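**Worktop storage** is the keeping of dry food, drinks things and small containers out on a kitchen counter, in easy reach, instead of in cupboards. Also *counter storage*, or in shared kitchens just "the back row".

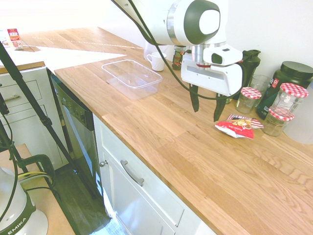

*Oak butcher-block worktop with jars, tub, cup and snack packets.*

## Layout

Tall things go at the back against the wall — bottles, big tubs, shakers. Small jars in front. Flat packets (crisps, snacks) tend to end up lying at the front, as they don't stand up well once opened.

## Containers

- **Glass jars.** Screw lids, often gingham, a pattern borrowed from home-made jam. Reused for oats, sugar, flour. Contents show through so labels are often skipped, which causes mix-ups with pale powders.
- **Plastic tubs.** Wide screw lid, bulk powders. Usually kept in a corner becuase of the size.
- **Open boxes.** Clear, no lid. For loose packets and sachets. Not for anything that goes stale.
- **Shaker bottles.** Flip-top lid. Left out between uses, should be fully dry before closing.

## Wooden worktops

Solid wood marks easily. Rings from damp glasses are the usual complaint. Oil when the surface looks dull, lift jars to wipe under them, and dont leave wet cloths lying.

## Terms

"Back row" is from a kitchen guide by Kanyarat Intarasuk and Boonmee Noiphan, which suggests leaving 40 cm of clear worktop for chopping. Other guides give no figure.

## See also

Larder; Spice rack; Jam jar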